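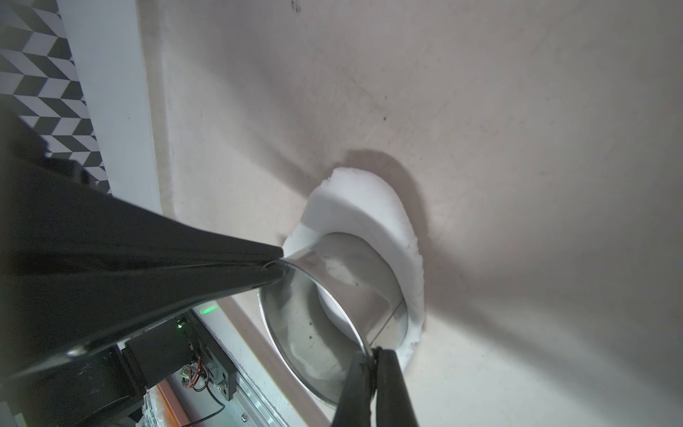

Steel cup, wrist camera view. Both black fingers are on the rim, with the cup tilted and its open end towards the lower left.

Gripper trials, October

We compared three sets of fingers on the same arm: the Gristwood pair, the Milter pair and a set we printed ourselves. Each set had eight tries at every object, all run from the Pumness controller at the same speed. Samira Abou Jaoude set up the wrist camera and kept the score sheet.

Polished metal gave us the most trouble, and we changed the closing force five times before settling on a value. Results for the softer objects will go up when the last six runs are done.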